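How to Keep Score at a Baseball Game

Keeping score by hand takes a pencil, a scorecard and a little practice. You can learn the basics in one game. I score most home games at Carroll Park, where Primelby plays, and this is the method I use.

Set up the card

Write both lineups before the first pitch. Put each batter's number, last name and position down the left side. Leave the line under each name blank for substitutes.

Learn the position numbers

Every fielder has a number. Pitcher is 1, catcher 2, first base 3, second base 4, third base 5, shortstop 6, left field 7, center field 8 and right field 9. The designated hitter is written DH.

Record the outs

A ground ball to short and a throw to first is 6-3. A fly ball caught in center is F8. A strikeout is K, and a backward K means the batter was called out looking. Circle the out number in the corner of the box.

Record the hits and walks

Draw a line along the basepath from home to the base the batter reached. Write 1B, 2B, 3B or HR next to it. A walk is BB and a hit batter is HBP. When a runner moves up, extend his line. When he scores, fill in the diamond.

Close the inning

After the third out, draw a slash at the lower right corner of the last batter's box. Total the runs, hits, errors and runners left on base at the bottom of the column.

Extra innings

Most cards have room for 11 innings. If the game goes longer, start a second card and write "page 2" at the top of both teams' sheets.

Check your work

For each team, at-bats, walks, hit batters and sacrifices should add up to the same number as runs, runners left on base and outs made. Allow five minutes for this after the game. If the totals don't match, look first at the innings with a pitching change.
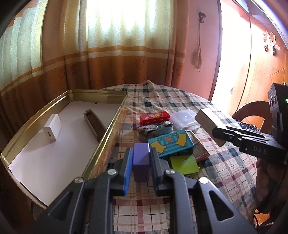
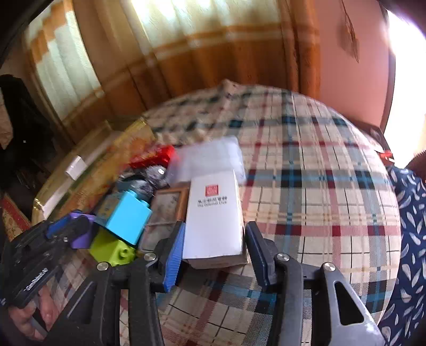 Top: small purple block and a tray lined in white. Bottom: long white box on a plaid tablecloth.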